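Filton­ton Packaging – Production and Sales Meeting
Minutes, May

**Present:** Rainer Strobel (chair), Viera Šimko (sales), Benedikt Meinecke (extrusion), Jana Pfeiffer (quality, minutes)
**Apologies:** Cengiz Aksoy (purchasing) – sent written notes, read out under item 3

Meeting opened 9.10 am in the upstairs room.

## 1. Previous minutes

Accepted with one correction. The stretch film trial was run on the old winder, as Benedikt had reported, and the minutes had it on the new one. Jana has changed the file copy.

Matters arising: the torn dock curtain has been replaced. The label printer is still out for repair and the loan unit stays until it comes back.

## 2. Stretch film, Harero order

Viera reported that Harero have accepted the sample rolls of hand wrap and want to move to a standing monthly order. The first call-off is 524 rolls on the usual cores. They have asked for the same film in black as well as clear, but would take the clear first if colour holds things up.

Benedikt said clear can be fitted in behind the current bag film run. Black means a full purge of the line before and after, and he would sooner group it with other dark work. Rainer asked whether any other customer had black on order. Viera thought Abubakar might, and will ring them.

Discussion on cores. Harero's people found the last cores soft at the ends and two were returned crushed. Jana looked at both and could not say whether the damage was done in our warehouse or on the truck. She would like cores checked on arrival for the next three deliveries, with results written on the goods-in sheet. Agreed.

**Action:** Viera to confirm the Harero order in writing, clear only for now, and to ask Abubakar about black.
**Action:** Jana to set up the core check with goods-in.

## 3. Resin supply

Cengiz's notes were read out. Iltar have advised that their lead time on the linear low grade is going out to almost three weeks. Price is held until the end of the quarter. He recommends bringing the next order forward and storing the extra pallets in bay 2, provided the returned goods there are cleared.

Benedikt was in favour. Rainer was less keen on tying up the money but agreed it was cheaper than stopping a line. There was some talk of trialling a second supplier's grade. Benedikt wants a full data sheet before anything goes in the hopper, after the trouble with gels last winter.

Jana asked that the recycled content blend be left alone until the resin position is settled. Agreed.

**Action:** Cengiz to place the Iltar order early and request data sheets from two other suppliers.
**Action:** Benedikt to have bay 2 cleared.

## 4. Quality and returns

Jana tabled the returns list. Most of it is the one complaint from a produce packer about side seals opening on the gusseted bags. Retained samples from the same batch passed the pull test, but the seal on the customer's returned bags was visibly narrower on one side. Benedikt believes the seal bar was sitting out of square after the blade change. It has since been reset and the operators have been shown the gauge.

Viera asked what she could tell the customer. Rainer was happy to credit the affected cartons in full, with a short letter from Jana setting out what was found and what was changed. He does not want the letter to go out before he has read it.

Colour variation on the grey courier bags was also raised. The customer has not complained – Jana noticed it herself comparing cartons. She will keep a reference swatch at the line.

**Action:** Jana to draft the letter and pass it to Rainer.
**Action:** Viera to arrange the credit.

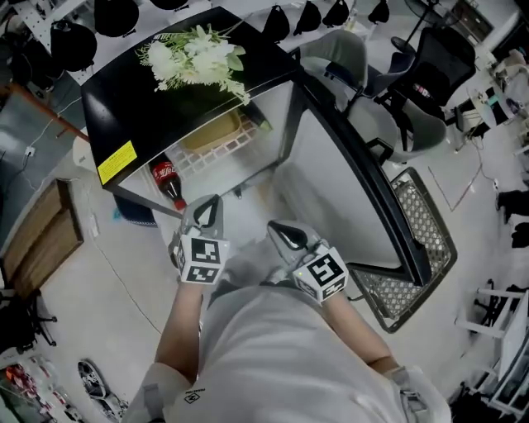
*At the open mini fridge.*

## 5. Staff and site

The afternoon shift has asked for the changeover to be moved back by a quarter of an hour so the handover can be done at the machine. Benedikt has no objection. Rainer will speak to the morning shift before deciding.

Forklift tickets: Viera's dispatch staff are up to date. Benedikt has one renewal outstanding and will book it.

Lunch room: a reminder that food left in the fridge needs a name on it. Jana to put up a notice.

**Action:** Rainer to talk to the morning shift.
**Action:** Benedikt to book the forklift renewal.

## 6. Other business

Viera asked for new sample packs, as the current ones still include the bubble-lined mailer we no longer make. Rainer approved a small run, with clear and coloured film swatches and one gusseted bag in each.

Benedikt asked for the next meeting to start after the line checks are finished. Moved to 9.30 am.

Meeting closed 10.25 am.

Minutes: J. Pfeiffer. Corrections to Jana before the next meeting, please.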